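Kolden gripper work, progress to December 6, 2022

Hi Cyrill,

Not the month I'd hoped for! The left gripper began dropping its width signal in October, and by the time I caught it we'd lost 32 recordings out of 783 — all soft toys, annoyingly. I've swapped the cable and the fault hasn't come back, but I'd like 2 more weeks before I call it fixed. 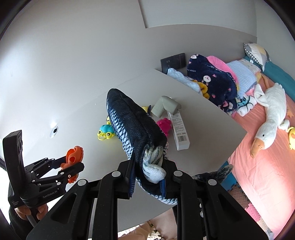 The plush ones are still the slowest to get through, so I've put them first on the list for Seltdale. Spare cables are on order from Allitz.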